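Ratmont 手持夹爪套件（第2版）

先说清楚，这不是什么大厂产品，是我在 Krūmiņa 共享工坊里一点点攒出来的手持夹爪，有人问得多了，干脆开个页面慢慢卖。握在手里就能用，夹取动作录下来，以后拿去教家里那台机械臂。

两根灰色夹指中间都开了槽，根部各装一个印着黑色方块标记的白色方块，软件靠它们认位置。我一月份那版标记是贴纸，边角老翘，气得我全撕了重做！

最爱拿来练手的是布。硬盒子谁都会夹，软塌塌的一团才见功夫，浅绿色这块皱巴巴的，在桌边夹起来练正合适（旁边的花瓶请自己留神）。
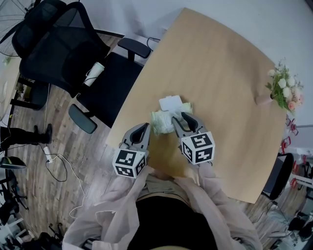 套件里有什么

夹爪本体一只，重116克，不含标记方块
灰色夹指一对，可拆换
标记方块两个，已印好图案
Endska 接线板一块，附线
螺丝一小包，我会多塞几颗

弹簧我按大概3000次开合来选的，用久了觉得松就写信来，单独补寄。

使用小提醒

标记面别用酒精擦，会花。线尽量沿墙走，我自己绊过两回。第一次用先慢慢开合几下，让软件把两个方块都认到，再开始录。

软件部分是 Dzintra Šimkus 写的，放在 Kulletti 里，装好就能跑，单次最多录2000帧。想录更长的，她说下一版再改，我也在催。

页面更新：2018年4月15日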